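Furniture Table Returns to the Paltdale Swap Day

The spring swap in March brought in more small furniture than we had room for, so this time the furniture table gets the whole east side of the Grilstead Hall parking lot. Setup starts early on Wed 18 August. If you are bringing a nightstand, dresser or small cabinet, please use the Hanier Street entrance and unload before the clothing racks go up.

Raquel Ramalho is running the table again. She has asked that every piece with drawers be emptied before it arrives. Last time we found chargers, birthday cards, cough drops and one set of car keys, and the keys took most of a week to get back to their owner. Pull each drawer all the way open, look at the back corners, and check any open shelf while you are at it. Snacks are the other thing people forget. A bag or wrapper left in a bedside drawer will draw ants if the piece sits in a garage.

Painted pieces are welcome, scuffs and small chips included. The gray nightstand is typical of what goes quickly: a flat top, an open cubby, two drawers with knobs, and a deep lower drawer that will take a folded blanket or a stack of paperbacks. 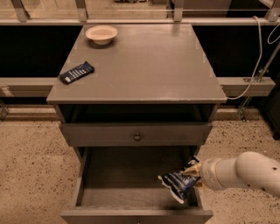
What to Check Before You Bring It

Drawers should open and close without sticking. If one drags, rub a candle stub along the runners and try it again. Tighten the knobs. Peel off old tape and wipe away whatever it leaves behind, using warm water and a little dish soap. Please do not repaint anything in the last few days before the swap, as fresh paint marks the other furniture in the truck.

We can't take glass tops, recliners or anything that needs more than two people to lift. The limit is 4 pieces per household.

Prices and Pickup

Most small pieces will be marked at 20 or 25 dollars. The money goes toward new shelving for the Jankauskaitė Reading Room, where we still need 500 dollars to finish the back wall. Buyers should plan to take their furniture home the same day. Raquel will have rope and a few old blankets for tying things down, and she would like the blankets back.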